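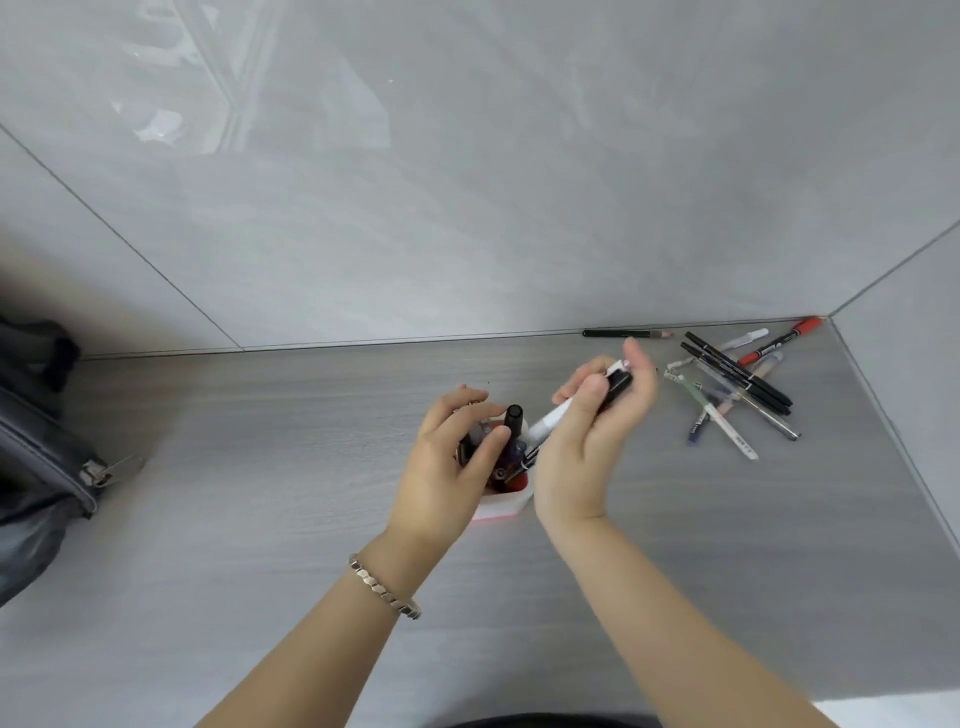
Vukon releases Skeltumex 2, with its failures left in

Koltville, Nov 26, 2018 - Vukon today released version 2 of Skeltumex, its planning and perception software for robots that handle small objects on a desk or bench. The company does not claim that it solves tidying up, and would ask customers to be wary of anyone who does.

Skeltumex learns the order of a job from recordings of people doing it by hand, seen from head height. Putting pens and markers into a holder is one of the jobs in the set. It looks easy. One hand steadies the holder while the other brings the next pen, fingers hide half of what the software needs to see, and pens lying across each other have to be told apart before any can be picked up.

The first version did this badly. It often took two crossed pens for one long one, and it planned as though the holder would stay put. Version 2 keeps a running guess of where hidden objects are and says how unsure it is. When the doubt gets too high, it stops and asks for another view.

Vukon tested the release in September on 574 recorded jobs that had been kept out of training. The planner gave a usable order of steps in 505 of them. That figure covers planning on recordings only - it says nothing about whether a given arm and gripper could carry the steps out, and we have seen too many demo videos to pretend the two are the same. Of the failed jobs, 41 came down to overlapping objects. Clear plastic and shiny surfaces remain weak spots.

Partanen, the job viewer sold alongside Skeltumex, now shows every rejected plan next to the one chosen. Early users told us the old version made the software look more certain than it was. They were right.

Version 2 is free to current licence holders. Recordings made for version 1 can be brought across, but hand labels will need checking, and the import tool will not do that for you. The full test results, including all failed jobs, can be had on request from the Vukon office in Koltville.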